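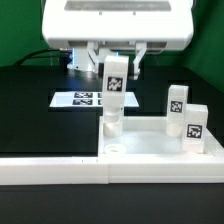

**Figure 3.** Tagged blocks and the parts tray under the open gripper. The flat marker sheet lies on the table behind the tray.

### 4.2 Rules for marker placement and cell preparation

The rules in this section were written for the tabletop cell at Lindside and were later applied without change in the second cell at Brornus. They concern three things which in our experience are often left to the operator: where the fiducial markers are placed, how the tray is prepared before a trial, and under which conditions a trial must be rejected. We give them in full, as small differences in preparation were the main reason why results from the two cells could not be compared in our first study.

**Reference markers.** Each cell must have at least one flat marker sheet fixed on the table surface, outside the tray. The sheet defines the table coordinate system and must not be moved between calibration and the last trial of a session. As Figure 3 shows, a tall part standing in the tray can hide a portion of the sheet from a low viewpoint. For this reason the rule does not require that all reference markers are visible. It requires that two of them are visible completely, including the white border. A marker which is visible only as a narrow strip is treated as absent, even when the detection software returns an identity for it.

**Part markers.** Every part to be grasped carries its own tag on a flat face. The tag should be placed in the area of the face which the fingers do not touch. When a part has a round lower section, like the blocks used here, the tag goes on the flat upper section only. We tested tags wrapped on the cylinder in an early version of the protocol and the pose error was too large to be useful. Tags must be replaced when a corner is lifted or when the print is scratched, and the replacement must be noted in the session log together with the new identity.

**Tray.** The tray stays in the same position for the whole session. Parts may stand close to a wall or partly in front of each other, if this is the purpose of the trial, but the arrangement has to be chosen from the printed list before the session begins. Small loose items, such as washers, are permitted in the tray only when they are included in the task description. If an item falls during a trial, it remains where it is until the trial is closed. The operator must not correct the scene by hand.

**Gripper and cables.** Before the first motion the fingers are fully opened and moved to the start height, which must be higher than the tallest part in the tray. The operator checks that no cable can reach the tray in any position of the planned path. A hanging cable is acceptable if its lowest point remains above the tray wall. We do not accept tape on moving joints as a solution, although it was common practice in the Drostow cell, from which we took several other rules.

**Rejection of trials.** A trial is rejected when fewer than two reference markers are completely visible at the start, when the arrangement does not correspond to the list, or when a person enters the work area while the arm is powered. It is not rejected when the grasp fails. This distinction must be explained to new operators with care. During the review of older data we found failed grasps which had been removed as "bad setup" and no other reason was recorded.

We applied the rules to all material collected with the Prantl protocol, version two. From 2,223 recorded trials, 2,000 were accepted and 223 were rejected. Of the accepted trials, 1,109 come from Lindside and the other 891 from Brornus. In 80 of the rejected trials the only fault was a reference marker that was not completely visible. Most of these were recorded in March, before the sheet at Brornus was moved further from the tray.

The rules have a cost. Preparing the cell takes more time than before, and the list of arrangements must be updated for each new part. Operators also reported that the cable check is difficult to do alone, and we now allow it to be done once per session if the path is not changed. Whether the same limits are suitable for cells with a moving camera is not examined here, and the values for start height given in Section 4.3 should be used only with fixed cameras.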